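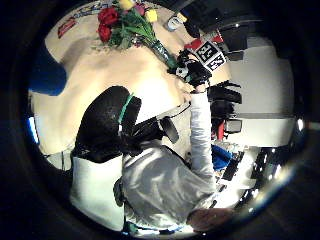 Devbridge market to open later in the evening from April

Traders at Devbridge indoor market will be able to keep their stalls open until eight in the evening from April, after the town council agreed to a longer trading day on February 6, 2018.

The market hall now closes at half past five, and stallholders have long complained that they miss people coming home from work. The new hours will run for a trial period of 11 months. Traders who want to shut at the old time may still do so, and their rent will stay the same.
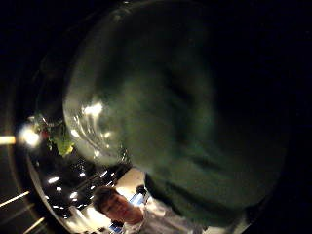 Marlina Jugah

The council wrote to all its stallholders before the vote and had 264 replies from traders and shoppers together. Most were in favour. Those against were mainly food sellers who start before dawn and said they could not be expected to staff a stall for 15 hours.

Kane Ruawai sells fruit and vegetables near the north door and was one of them. "I'm here at five to unload," he said. "I'll be going home when I always go home, and I hope people don't think I've packed up for good when they see the shutters down."

Others are keener. Hafiz Ismail, whose stall Pangaribuan sells kitchenware and gifts for the home, said late afternoon was already his busiest time. "People come in at twenty past five and you can see them looking at the clock. They don't browse. They pick up what they came for and they're off."

He plans to take on a part-time assistant for the evening hours.

The café on the upper floor will stay open as well, and will serve a short hot menu after six. Bus times are less certain. The last number 3 to the villages leaves the square at ten past seven, and the council said it had asked the bus company for a later one but had not yet had an answer.

Lighting in the side aisles will be replaced before the change — several traders had said that the rear of the hall was too dim on winter afternoons, let alone at night. The work will cost about £11,000 and will be done after closing time, one aisle at a time.

The car park behind the hall will be free after six during the trial. Stallholders who want to sign up for the longer hours should hand in a form at the market office by the middle of next month.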